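Notebook entry, 11/10/2026
Kept by: Aiman Tjoa
Subject: Demonstration for the Bileck delegation, domestic tidying task

The demonstration was given in the furnished room at Poruncombe. The delegation was received at the front office and signed the visitors' sheet. The programme allowed 34 minutes, including the introduction, and was kept to. Visitors were asked to remain behind the sofa while the arms were powered.

The table had been left as found, with its packaging and water bottle, in accordance with the request made by Bileck in August.
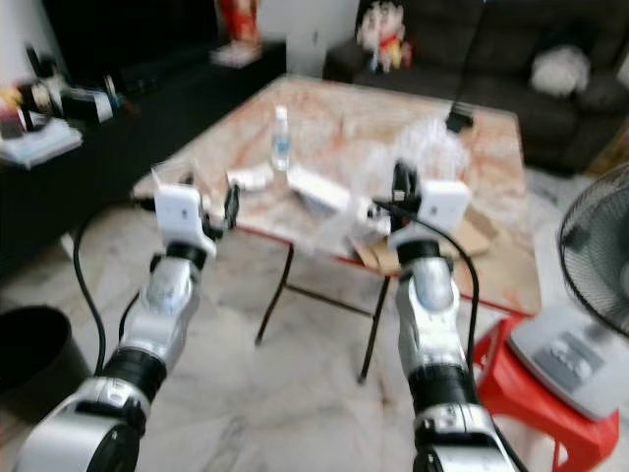

Who may stop the arms during a visit?
The operator and the safety observer each hold a stop button, and either may use it without consulting the other.

The delegation enquired about speed. It was explained that the arms are limited to 140 mm per second whenever guests are present, and that the Gallardo controller applies this limit at start-up. The setting was checked before the doors were opened and is entered in the log.
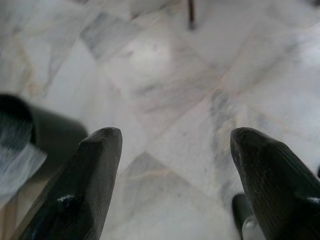
A second question concerned the wrist cameras. Glare from the polished floor remains a difficulty, and the exposure setting agreed with Prernik is to be reviewed -- the present value was chosen for a carpeted room. Colleagues are asked not to alter it in the meantime.
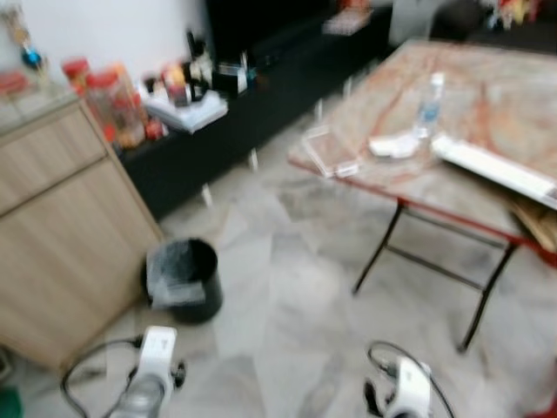 The head camera view was shown on the large display throughout, and several visitors preferred it to watching the arms directly. For the next visit the display should be moved nearer the door. The cable is 2 m too short at present; a longer one is to be ordered.

Floor-level work was covered last, with attention to the approach to the bin.
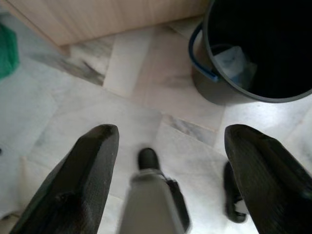

Wrist camera view, fingers open, with bucket and cabinet base.

Outstanding: copy of the log to Bileck; reply on exposure from Prernik; visitors' sheet to be filed.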